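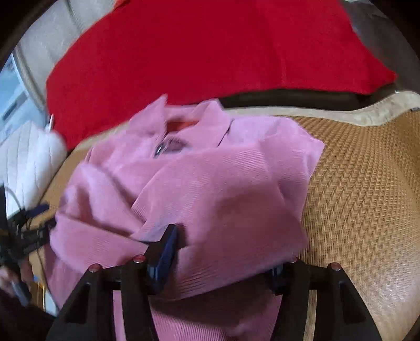
Since the February change, the folding group at Plidell works with hand-held grippers for the first part of every shift, and the time standard we use for that group no longer fits. The old standard assumes bare hands on a flat table. A ribbed shirt or jacket with a collar, bunched on a woven mat and gripped between two finger pads, is a different job and needs its own line in the sheet. The collar flaps stand up, the folds run in several directions, and the operator has to choose a grip point before anything else can start.

I propose the following for the Plidell site:

- Gripper work is logged under its own code, separate from hand folding.
- No piece rate applies to gripper work. Pay is hourly at the folding grade.
- A gripper block is 60 minutes at most, with no more than 2 blocks per shift.
- Garments with collars and buttons are logged apart from towels and flat items.

Shiuli Biswas wrote:

> The Matubbar site moved 4 people from folding to gripper work and kept them on the piece rate. Output per person dropped and so did their pay. Two of them asked to go back to the tables. Before Plidell sets anything, can we agree on what happens to the folding grade once the arm takes the plain items? The people left at the tables will get only the hard ones.

On the grade: I agree that the mix changes. If the arm takes towels and flat items, the average time per piece at the tables goes up, and the present target cannot stay. Aarti has the item counts by type and can recompute the target from those. I would hold the old target out of use until that is done.

On wrist load I have no data. Seven operators have filled in the comfort form, all from the early shift – the late shift has not received it yet. Selvaraj, please send it to them.

Rajitha Mollah
Work methods, Plidell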